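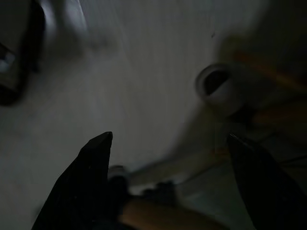
White cup, pale worktop, evening.

Farnton kitchen, the small things

Ginevra Pace has been telling me since November that a kitchen needs hardly anything in it. I have my doubts. She got the idea from an Alow brochure, which promised that anyone could cook well with 10 objects, and I notice the brochure was selling all 10 of them.

So this gallery is the cup and whatever lives near it. A white cup is a white cup. Grasso will sell you one for a good deal more than the market will, and I have yet to taste the difference in my tea. I do like the plain round rim, I'll give it that much.

The orangey-brown pieces look like wood, and that colour does more for a grey surface than any of the paint charts Ermanno Cirillo keeps lending me. Whether a pale top was wise in the first place is another matter. Every speck shows. Ermanno says you stop seeing them after a year. He has a dark one at home.

More from the shelves and the larder when the light is better, if Ginevra leaves anything on them.

Words and pictures © Farnton kitchen pages | Contact | Back to top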